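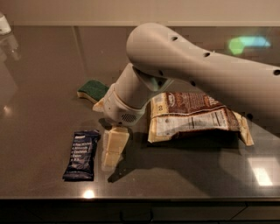
Banc de test cuisine : la barre bleu marine, l'éponge et le sachet froissé

Accueil Forums Nouveautés Membres Recherche
Forums > Manipulation > Pinces et préhenseurs > Doigts souples ou doigts plats ?

tibo_servo
Salut à tous ! Je compare depuis mars deux jeux de doigts sur le même bras : les Bestach d'origine et les Khattak à patin plat (759 € la paire, ça pique un peu…). Je fais tout sur le plan de travail de la cuisine, brun foncé et bien brillant, avec des trucs de placard. L'éponge, aucun souci, les deux la prennent. Le sachet de snack, c'est la loterie. Et la barre emballée, bon, j'en suis à 11 ratés avec les Bestach, le film glisse dès que je soulève.

mireille-k
Tu fermes à quelle force ? Chez moi tout ce qui est emballage lisse passe mieux en serrant moins, mais plus bas.

tibo_servo
Jusqu'à 100 % sur le contrôleur Mumia, j'avoue que j'y vais franchement :)

Gaspard_R
Ben voilà, cherche pas plus loin. Les doigts n'y sont pour rien, c'est ta consigne. J'ai gardé mes Bestach et je ne dépenserais pas 700 € et quelques pour un patin.

mireille-k
Pas d'accord Gaspard, la surface de contact compte énormément sur un objet fin posé à plat. Humaira Sethi avait posté ses essais ici même, avec la caméra Fisport, et les doigts d'origine décrochaient aussi à faible force. Par contre Tibo, méfie-toi des reflets ! Un plan brillant comme le tien, ça met le bazar dans la profondeur, et l'ombre du bras n'arrange rien.

tibo_servo
Ah oui, les reflets, j'ai un gros rectangle de lumière à l'avant du comptoir, je n'y avais pas pensé. Je remets une vue avec la barre de biais, un bout sous le doigt droit :

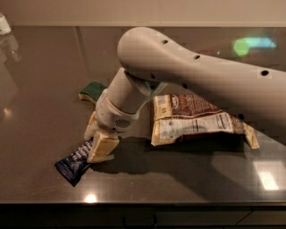 nono.cnc
Question bête, il faut refaire l'étalonnage caméra quand on change juste les doigts ?

mireille-k
Pour la caméra elle-même, rien à refaire tant que son support n'a pas bougé. Tu corriges seulement la position du bout de pince dans le contrôleur, et tu revérifies la hauteur d'approche à vitesse réduite.

Gaspard_R
Ok pour les reflets, mais je maintiens : baisse la force AVANT de juger les doigts. Sinon ton comparatif ne vaut pas grand-chose.

tibo_servo
Ça marche, je refais une série en serrant moins, avec un torchon mat dessous, et je reposte les chiffres.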